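Property Operations 2, Unit 8: Key Tags and Key Rings
Instructor: Deok-su Oh
Notes updated 5/2/23

Read this before the practical. You will need the key register from Unit 4, which we left half filled in.

1. Why tags and rings come first

A key with no tag has to be tried in every lock. Most lost time at a front desk comes from that, and most of the rest comes from tags that say too much. Never write a street address or a room name on a tag. Write the register number only.

Plastic tags come in many colors. In this course red is for keys that stay in the building and blue is for keys that may be signed out. Other sites use other codes, so ask on your first day.
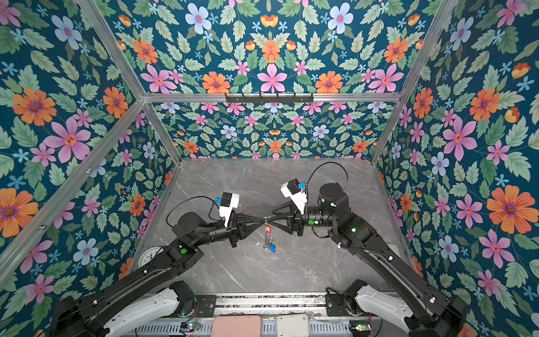 Split rings are strong but slow to open. Lift one end of the coil with a ring opener or a blunt blade, slide the tag on, and follow the coil all the way around until it drops free. If it stops halfway, the ring is sprung and should be thrown out. Do not bend it back with pliers.

2. Handing over

The person giving keeps hold until the person receiving has a firm grip. Then the register is signed – the time goes in first, then the number, then initials. At the Windia site the March audit found 128 entries with no time on them, and none of those could be used.

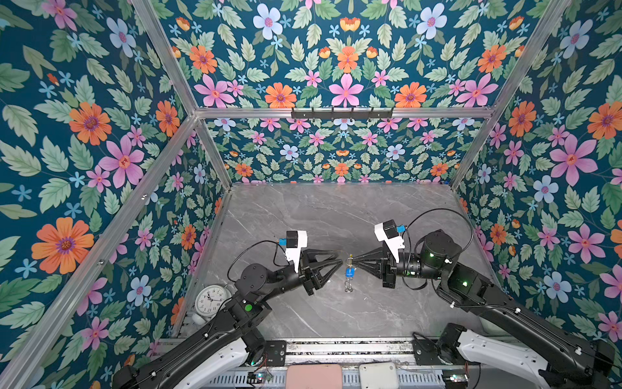

Write the time from a clock both people can see. Phones are fine for a check but the desk clock is the one that counts. If it is wrong, note the difference at the top of the page and leave the earlier entries alone.

3. Storage

Hooks should be numbered left to right to match the register. One bundle per hook. The Koyama cabinet in the handout from Unit 4 doubles up on the lower row, and we will discuss what went wrong with that.
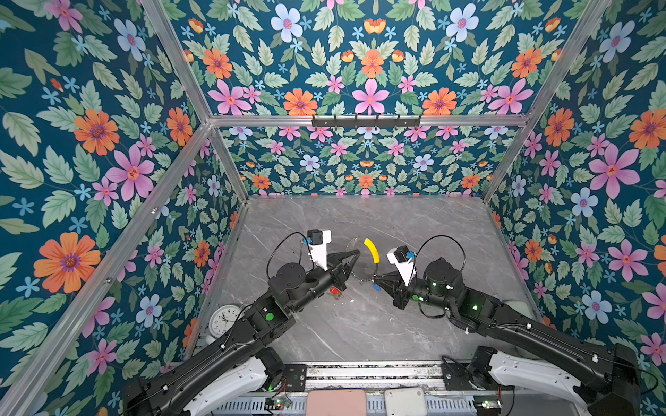

Spare hooks stay empty. Do not hang loose rings on them, even for an hour. Blank tags and unused rings go in the drawer with the opener.

For next time: tag and register one bundle of your own, and bring the page with you. Read the Gundomus case, sections 1 and 2, and mark the point where the blue tag should have been replaced.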